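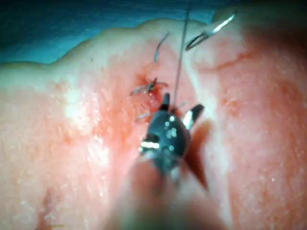

Drundura is an entertainment news site covering film, television and music, with a particular interest in what happens when well-known people are off work. We report on cancelled tours, recast parts, delayed albums and long absences from the screen. Health comes into a good many of these stories, and we try to write about it in ordinary terms. If a singer's management says an operation was carried out with robotic instruments, we would sooner tell you that this can mean a pair of small metal jaws working close over pink tissue than repeat that somebody "went under the knife". We don't guess at a diagnosis, and we don't ask strangers to guess for us.

## How we started

The site was set up by Josiane Aubert, who had spent 15 years writing television listings and interviews for regional papers. She began with a weekly email sent to 400 people, most of them former readers of her column. It was called Palov at first, after the street where she was living. The name changed when the email became a website, though some of the older pages still carry it in their titles and we have left them as they are.

Clotilde Le Goff joined as deputy editor the following September. She had worked in music publicity and knew how a statement gets written, who signs it off and what usually gets taken out. She runs the news desk and reads every piece about illness, bereavement or children before it goes up.

## Who we are now

There are five of us on the staff, and we also pay a group of freelance writers. Josiane edits the long features and the television pages. Clotilde edits news and music. The other three look after film, pictures and the website itself.

We have 1359 paying members. Their subscriptions cover the wages, and advertising pays for most of the rest. We don't take payment from agents, studios or record labels for coverage. When a company has paid for a reporter's travel or hotel, the article says so at the top.

## What we publish

- **News.** Short reports, with the source named wherever we can name it. If a story rests on one unnamed person, we say that it does.
- **Marino.** Our weekly column on theatre and live music, including understudies, replacements and late changes to the cast.
- **Jundow.** The members' newsletter, sent out every fortnight, with longer interviews and a letters page.
- **Time Out of Sight.** An occasional series on performers who have come back to work after surgery or a serious illness. Everyone in it has agreed to take part and has been told in advance which subjects will come up. 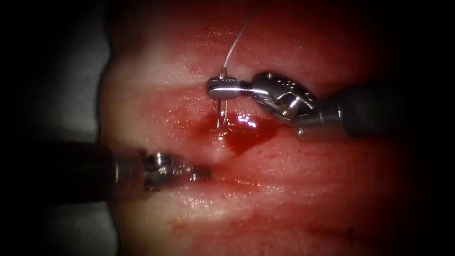
## Corrections and complaints

If we have made a mistake, write to the news desk with the headline and the line you think is wrong. Clotilde answers these herself. Corrections are added at the foot of the article with the date, and the wrong wording is described so that readers know what was changed.

People who appear in our stories can ask us to look again at something old. We rarely remove an article, but we do update them, especially where a court case has ended or a family has asked for a child's name to be left out.

Page last updated 13 January 2022.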